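Saturday, November 3, 2018

Glue tests, batch two. Workshop cold again, 11 degrees when I came in and not much better by lunch. I put the oil heater on under the bench where the clamps are, so treat anything glued before ten o'clock with suspicion.

Short version for anyone who only reads the first paragraph: the Liltaren hide glue is decent and the claims made for it are not. The Mulcahy is what we've always used and I see no reason yet to stop. Neither of them does what the label says in a cold room.

What set this off was the leaflet that came with the last Liltaren order. It says "full working strength in 42 minutes" and "no preheating of parts required". No temperature given, no wood, no joint. Strength of what, measured how? I wrote to them and got the same leaflet back as a PDF. So, scraps of beech from the offcut bin, planed the same day, lap joints 25 mm square, pulled apart on the lever rig with the spring balance.

The rig is crude and I don't want anybody quoting its numbers outside this book. It is a length of box section on a pivot, a hook, and a balance that I checked against the kitchen scale. It reads low at the top end. For comparing one joint with the next it will do, as long as the same person does the pulling. I pulled all of these.

Batch one (from last time, repeated here because the page got glue on it):
Liltaren, parts at room temperature, left overnight: wood failed before glue on most, two clean glue failures
Mulcahy, same treatment: wood failed on all but one
Ready-mixed liquid hide glue from the back of the cupboard, no date on the bottle: rubbish, binned

Batch two (today):
Liltaren, 42 minutes in clamps, cold parts: every joint came apart in my hands, didn't get as far as the rig
Liltaren, 42 minutes, parts warmed on the heater: better, average 269 newtons, all glue failures
Mulcahy, 42 minutes, parts warmed: average 596 newtons, mixed failures, one took a long splinter out of the beech

Before anyone gets excited about the second figure, look at the spread. One Mulcahy joint was far above the others and it drags the average up. I've left it in because I have no good reason to take it out, and I don't trust people who leave out the readings they dislike in either direction. Without it the Mulcahy still wins but it stops looking like a different class of glue.

I also don't think the comparison is fair yet. The Mulcahy was soaked overnight and the Liltaren only had the two hours their instructions ask for. Granules at the bottom of the Liltaren pot were still a bit hard in the middle when I fished one out and cut it. If the instructions are wrong about soaking then the glue was never properly tested, and I have wasted a morning finding out that badly made glue is bad. Next batch both get the overnight soak.

Water. Somebody has written "use rainwater" on the inside of the cupboard door. I've heard this for years and never seen a test. Tap water here is hard enough to fur up the kettle in a week, so there may be something in it, or it may be one of those things people say. Would be easy enough to check: same glue, same wood, two jars. I'd want the jars labelled with letters by someone else so that I don't know which I'm pulling.

Pot temperature. The dial on the glue pot is fiction. Set to 60 it held 71 at the side and 64 in the middle, by the probe thermometer, and the probe itself hasn't been checked since the spring clean. I did the ice water test afterwards and it read 0.4, which I can live with. So everything in batch one was probably cooked a bit, both glues alike. I've put a strip of masking tape on the dial with a pencil mark. Please leave the tape where it is. It looks scruffy, it's there on purpose.

Clunska clamps. Two of the six have started to slip when you leave them. I thought it was me until I put a bit of card between the jaws and came back to find it on the floor. If they were slipping during batch one then I don't know what pressure any of those joints had. The two bad ones have red string on them now. I'm told they "just need a drop of oil". I can't see how oil makes something grip better but I'll try it on one and not the other.

The smell. The Liltaren is sold as low odour. I couldn't tell them apart. My nose is not an instrument and I had a cold last week.

The Gastunau chair is still waiting on all this. Back left leg and both side stretchers are loose, old glue gone to powder in the mortices, somebody at some point has put a panel pin through the tenon. I scraped out what I could with the small chisel and tried hot water on the rest, and it softened within a few minutes, so at least the last person but one used hide. Whoever came after used something white and rubbery that won't shift with water, heat or swearing. Vinegar overnight did a little. I was promised that it would melt straight off.

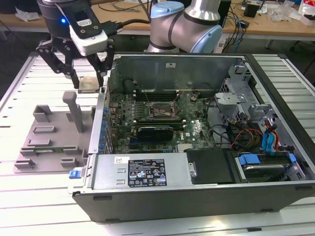
Can we glue the chair back up with the Liltaren and save the good stuff? Only after batch three, and only if it holds with an overnight soak and warmed parts, which means Monday at the earliest.

I'm aware the chair has been on the side bench since January and that its owner has been patient. Another few days won't hurt it. What would hurt it is a joint that lets go under someone at dinner, and then we'd be picking a third kind of glue out of the same holes.

On the question of buying the big tub: the price break sounds generous until you work it out per joint. Glue is the cheapest part of any repair we do. Roughly 94 pence of it in a whole chair, on my sums, against hours of scraping. Saving a third of that is nothing. And a big tub sits open on a shelf getting damp, so I'd want to know how long the granules keep before we own four kilos of them. The supplier says "indefinitely". The supplier would.

To do for batch three:
Both glues soaked overnight, same jar size, in the fridge, lids on
Pot at the tape mark, probe in the middle, write it down every time
Good clamps only
Warm all the parts, and measure them this time instead of feeling them with the back of a hand
Five joints each, same board if there's enough of it left
Leave one set the full 24 hours as well as the short one

Still don't know about end grain. I sized two pieces with thin glue and left them on the windowsill, then knocked one off with my elbow, so that's a sample of one.

Beech board is nearly used up. There's a bit of ash but I'm not changing the wood halfway through. Will look in the rack by the door for more beech before I go.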